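Search jobs Keyword Location Go

Sorting and Packing Associate, Mixed Small Items
Zellgate — Holanda site
Posted November 6, 2023

Zellgate is hiring 12 associates for the mixed-items section of its Holanda site. The section handles small goods of unlike shape and size, fruit included, which arrive together in open bins and leave in separate customer orders. Positions are full time and start in December.

Associates check bin contents against the order sheet, pull damaged pieces, and pack finished orders by hand. Bins are gray and rectangular with sloping sides. Small items tend to collect along one wall and must be spread out before counting. 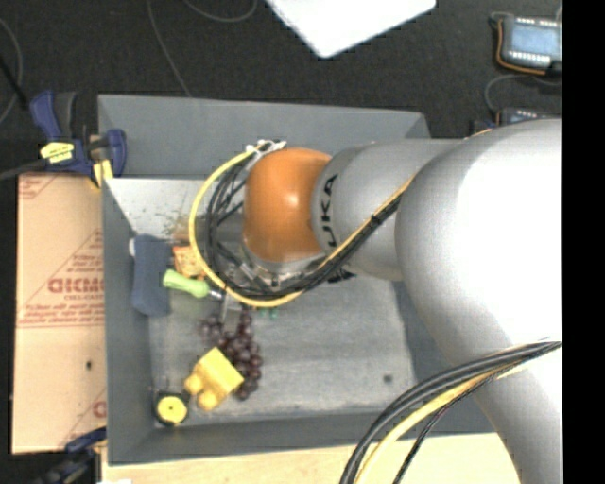

Duties
- Sort incoming goods by type and size.
- Inspect fruit for bruising, splits, and soft spots. Reject pieces go in the marked tray.
- Wipe out bins between loads and report cracked ones to the shift lead.
- Fold and tape cartons. Stack no more than 34 per pallet.

Requirements
- Able to stand for a full shift, with two breaks.
- Able to read order sheets in English.
- Good close vision, corrected or not.
- Prior packing work is useful but not required — training is paid.

Closed-toe shoes are required on the floor. Gloves and aprons are supplied.

To apply, send a one-page resume to the Holanda hiring desk and quote job number 143. State which shift you prefer, early or late.

Related openings
Carton Store Clerk, Holanda
Produce Receiving Associate, Kolgate
Night Shift Cleaner, Noma

Contact | © Zellgate | Back to top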